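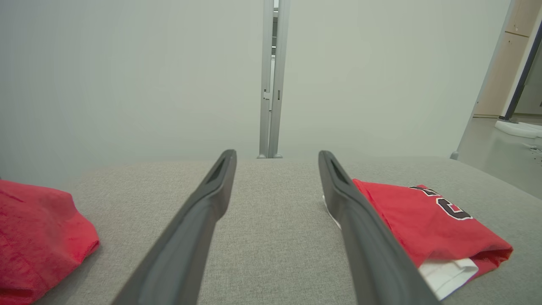
Red on pale gray. I'm into it.

Jomau Two-Seater Review: Six Months of Sitting, Napping and Spilling
By Braulio Cárdenas | February
179 shares | 14 comments

I did not want to buy a couch online. I wanted to go to a store, flop onto twenty of them and pick the one that made me groan. But the closest Travico showroom is a two-hour drive, and my old couch had a spring coming through that got me in the same spot every single night, so I gave in and ordered the Jomau for $2,140. (The Jaramillo I'd been drooling over was $2,990 before delivery. No thanks!)

It came in two boxes. The legs screw in by hand and the back slides onto a pair of metal brackets, and I had it together before my coffee got cold. One bracket was stiff and I said some words to it.

The first two weeks I was worried. The seat is firm, like airport firm, and my wife kept moving to the floor. Then it loosened up, and now we fight over the left side. You sit fairly high, so getting up is easy, and my dad with his bad hip loves it. It's also long enough for me to nap on if I bend my knees. I'm five foot ten.

The fabric is the best part. I've put coffee, salsa and a whole melted popsicle on mine, and cold water with a drop of dish soap got all of it out. Cat hair is another story, it sticks like crazy and the lint roller lives on the side table now.

What bugs me: the back cushions slump and need a good punch every couple of days, and the covers don't come off the arms, only the seat. For over two grand I want to wash the arms! The Grivix my sister has lets you strip everything, though hers squeaks.

Would I buy it again? Yep, at this price. If it ever creeps up to $3,000 I'd make the drive and go flop on things.

6 people found this review helpful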